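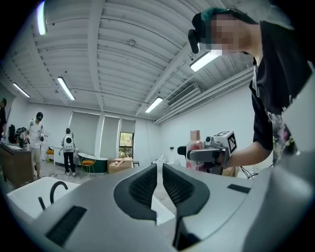 Lilian Mosoti
Staff writer, Home & Habits

Print | E-mail this article

Every bathroom shelf has one. The tall bottle, flowers on the label, pink cap. Bought for the bottle, mostly. Mine has stood by the tub since May and I couldn't tell you what it smells like.

Noman Malik sorts other people's shelves for a living. Four a week, sometimes more. His rule: pick it up. Hold it. If your hand doesn't know when you last did that, out it goes. "People keep the pretty ones," he says. "Always the pretty ones."

So I tried it. Took 84 minutes, with a break for coffee. Tall stuff to the back, caps wiped, labels facing out so you can acutally read them. Two bags for the trash. The flowery one stayed. Don't tell Noman.

One tip worth stealing: tall bottles tip, so give them a tray with a lip.

Print | E-mail this article

Comments (2)

Ulla Heiskanen: Tray with a lip, yes! Mine was about $4.

Wafula Ogola: My wife read this and is now looking at my shelf.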